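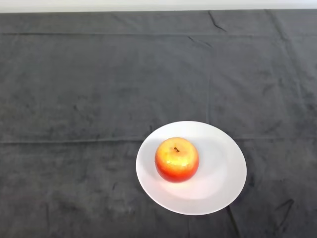

Station 3: plate and apple on dark cloth.

Teleoperation Station Check – Clirnley, June
Inspector: Iida Ruotsalainen

Plate clear of other items: Yes
Cloth laid flat: No. Creases behind and to the right of the plate. Smooth before the next demonstration.
Glare: Minor, on the plate. Monitor.
Emergency stop within operator's reach: Yes
Arm speed limit, 100 mm/s: Confirmed
Hand controller charge: 96% – acceptable
Operator sign-on sheet: Incomplete. Return to Suominen.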